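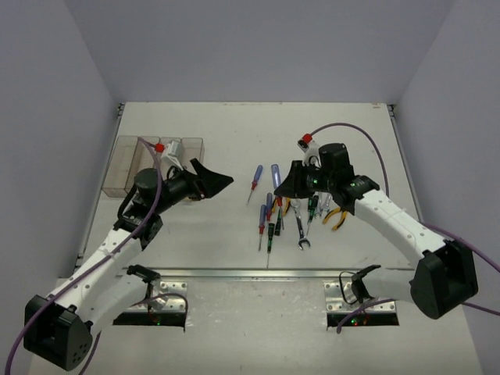
Magaña support asked me to start with the plain facts, so: which sync client, which version, and does the invoice number skip on every device or only on the laptop?

Good questions, and sorry for the rambling first message, I was typing it with a customer on hold. Let me put everything in one place so whoever picks up this ticket doesn't have to scroll through my earlier complaining.

**Product:** Walo Invoices, desktop and phone
**Sync client:** the Magaña one, whatever came with the November update
**Problem:** invoice numbers jump ahead when I save a draft
**Devices:** laptop for sure, phone sometimes

## What happens

I run a small repair and sharpening business out of Grotthorpe, so I'm sending short little invoices all day long. I open a new one, Walo gives it a number, I type in the customer and hit Save Draft. So far so good! Then I close it, open the next one, and the number has skipped ahead. It isn't even the same skip every time. Mostly it's 2, but one afternoon it leaped by 7, and my bookkeeping person (who likes her numbers in a row) sent me a very short email.

The drafts themselves are fine. Nothing is lost, the totals are right, the tax is right. It's only the numbering.

## What I've tried

**Signed out and back in, both devices.** No change on the laptop. The phone behaved for the rest of that morning and I got my hopes up, then it skipped again after lunch.

**Turned off autosave.** This helped! With autosave off I made a pile of test drafts in a row and every number came out in order. But I really don't want to leave it off, I get interrupted constantly and I've lost half-written invoices that way before.

**Cleared the local cache** (Settings, then Storage, then the gray button way at the bottom). It took forever to reload the customer list and the skipping was still there when it came back.

**Switched the number format.** I had a prefix on mine, GR and a dash, and I'd seen a post on the Adow forum saying prefixes can confuse the counter. Took it off, same thing. Put it back on, because all my old paper copies have it.

**Unplugged the network cable and worked offline.** Now this one was interesting. Offline, with autosave on, the numbers were perfect. The second I plugged back in and it synced, the next new draft jumped by 2 again. So I'm guessing (guessing!) that autosave grabs one number here and the server grabs another one when it hears about it, and they don't find out about each other until it's too late.

## Update, 4:40 pm

Tried your suggestion of removing the phone from the account completely. Waited for the little green check, restarted the laptop, turned autosave back on. First draft was fine. Second draft was fine. Third one skipped. So the phone might make it worse, but it isn't the whole story.

I also looked in the sync log like you asked. I don't understand most of it, but there's a line that says "reserve next" and it shows up twice for every skipped invoice and only once for the good ones. The log is some 73 lines long for that one stretch. I've pasted the whole thing into the log box on the ticket instead of picking through it, you'll know what matters better than I do.

## Update, next morning

Installed the test build you sent. It complained about permissions once, I said yes, and it went in. Autosave is on, the phone is back on the account, and I've been doing real invoices with it since I opened up. No skips so far, and "reserve next" is only in the log once per invoice. I'm cautiously very happy!

Two leftover things before you close this:

- Can the gaps I already have be filled in, or do I just write them down as unused? Either is okay with me, I only need to tell the bookkeeper which.
- Will the regular update overwrite this test build by itself, or do I need to uninstall it first?

Please keep the ticket open until I've gotten through a busy day with it. I'll write back either way.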